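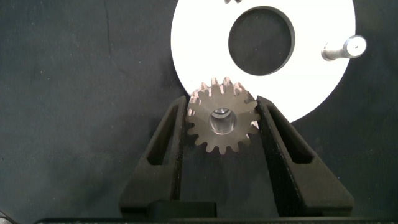 The Overflow

The installer from Pikison arrived with the tub on a hand truck and a two-page sheet of instructions. The tub was a Tirkasov 1266, steel, enameled white, rated at 180 liters to the overflow.

She shut off both supplies, cut the old waste pipe, and measured the floor. It fell two millimeters toward the window. The sheet allowed one.

"Has it always sloped?" she asked.

The tenant said the last tub had drained well enough. His father had set it in April, the year they bought the place, and had used roof slate for packing.

She found the slate under the rear feet, four pieces, cut square. She put them on the windowsill and adjusted the new feet with a wrench until the level read true.
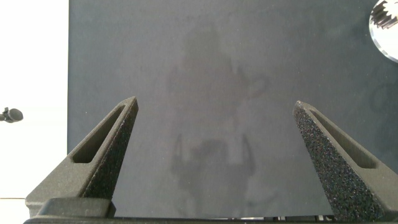

Then she connected the trap, ran a bead of sealant along the wall, and opened the cold supply. The joint at the overflow wept. She closed the supply, replaced the washer, and opened it again. The joint held.

"No water on the sealant until tomorrow," she said. "Bill is 200, and the Rajput taps are separate."

He signed. She loaded the hand truck and went down.

He stood in the bathroom for a time. The slate was still on the sill — one piece had a pencil line across it, and a number in his father's writing that matched nothing in the room. He measured the tub, the door, and the gap behind the basin. Then he put the tape away and turned off the light.

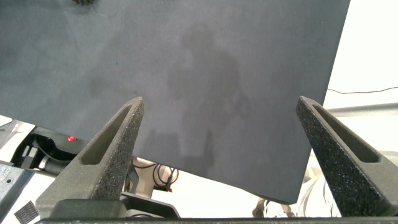
Dark sheet, with shadow.

More short fiction
The Cistern
Grout
A Valve in Homunis
Cold Feed

Text copyright the author. Posted Sep 26, 2023. Back to top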